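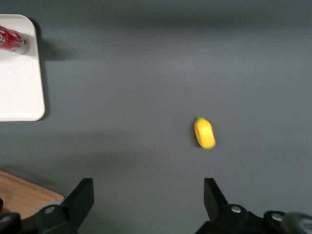 3.2 Materials and the tray layout

Search this journal Enter keywords

The items were chosen from ordinary shop goods, nothing specialist. We wanted things people would put away without thinking. A can, a small cardboard box, a little yellow item, a tray to gather them on. The tray is white and rectangular with rounded corners, and stays the same thoughout. The table is plain grey and was picked because it has no pattern to line things up against. Earlier work in Ekinville used a checked cloth, and sorters there tended to square everything up to the checks (Marikar, unpublished notes). We did not want that.

Two tidying rules were compared. In the Tamel rule an item goes on the tray as soon as it is picked up, any way round. In the Barua rule, tall items stay standing on the table until the low ones are down, then go on last. Same items for both rules. The sorter was told the rule once, at the start, and not reminded.

A word on shape, as it matters more than we expected. Round things laid on their side can roll. Flat-sided things stay put but take up a corner, and corners go quickly on a small tray. Small things get lost against big ones. Most of the complaints we heard were about the small ones – "I keep forgeting it's there" was typical.

The box is the awkward case. Tall and narrow, so easy to knock, and printed so differently on each face that two sorters could describe it and seem to mean two different things. For coding we took the red plaid face as the front in every layout, whichever way it ended up pointing. The grey and white side with the small print was coded as side, no further detail. Wear at the corners was ignored.

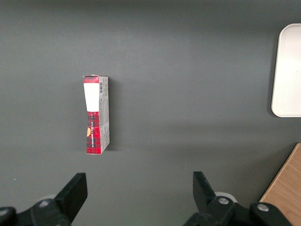

Figure 2. Box standing upright on the table, plaid face and printed side both showing; part of the tray at right.

Layouts were scored on paper by Sunil Marikar using the Skeromov sheet, which asks three things of each item – on the tray or off it, upright or lying down, near an edge or clear of it. We dropped the Skeromov question about neatness. Too much argument over it in the pilot in July, and the answers told us more about the scorer than the tray.

In all 200 layouts were collected. Of these 182 were kept. The rest had a line missing from the sheet, mostly the edge question, and were left out of everything that follows. No attempt was made to fill them in afterwards. Five of the kept layouts were scored a second time as a check and the two sets of marks agreed on all but one item, a can that was judged near the edge the first time and clear of it the second.

"Near an edge" needs a definition. We used a finger's width from the rim, any rim. Crude but quick, and sorters understood it when asked afterwards. A can lying diagonally is a nuisance under this defintion, as one end may be near and the other not.

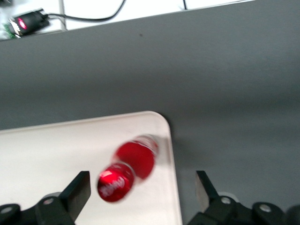
We settled on scoring by whichever end was closer. This pushes the edge counts up for cans compared with boxes, so the two should not be set side by side without care. A longer item will nearly always come out worse. Section 4 gives them separately.

Sorters could move an item again once it was down, and only the final position was scored. We know this loses something. A tray that took several goes and a tray done in one look identical on the sheet, and under the Barua rule there was a fair bit of shuffling to make room for the box at the end. Future versions of the sheet should have a column for it. Timing was not recorded either.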